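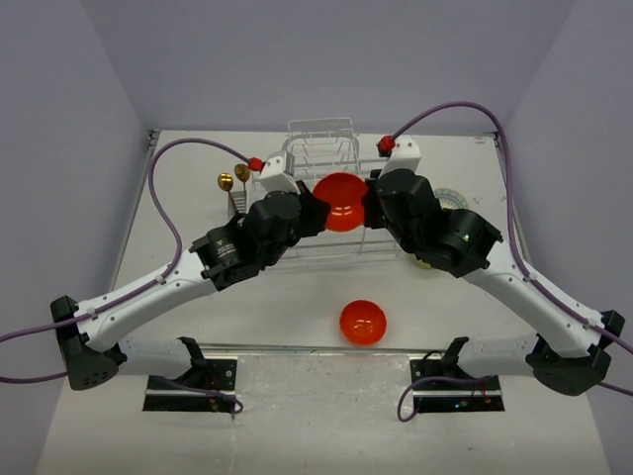 Beca Prothero reckons a wire rack is the only dish rack worth owning, and that bowls go in upright, on their sides, every time. She told me so under my last post, with capitals. I have doubts.

Standing a plate in a slot, fine. A plate is flat and the slot was made for it. A bowl has a belly. Tilt it up on its rim and it takes the room of 3 plates, then leans on whatever you put in next.

The counter-argument is always drainage. Face down, the water gets trapped under the rim, they say. Maybe on a tea towel. On wire rods there's nothing underneath but air, so where exactly is it being trapped?

And glossy bowls slide. I've got a red one that starts out upright and is lying on its back by the time I've done the cutlery. Colour has nothing to do with it, before Armindo Esteves asks again.

Had a look at the Urkomik rack everyone keeps recommending. The blurb promises "bowl-friendly spacing". I measured mine at the shop with a bowl from home – same gap as my old white one. Paid nothing, left, got a look from the bloke at the counter.

Beca again: you load from the back, biggest first, and the bowls hold each other up. All right, I tried it at tea time. Four bowls, and it did hold. Then I needed the second one for the custard.

I'll give the back-to-front thing until the end of October. The Clarnent drying mat stays in the drawer, though I'm not throwing it out yet.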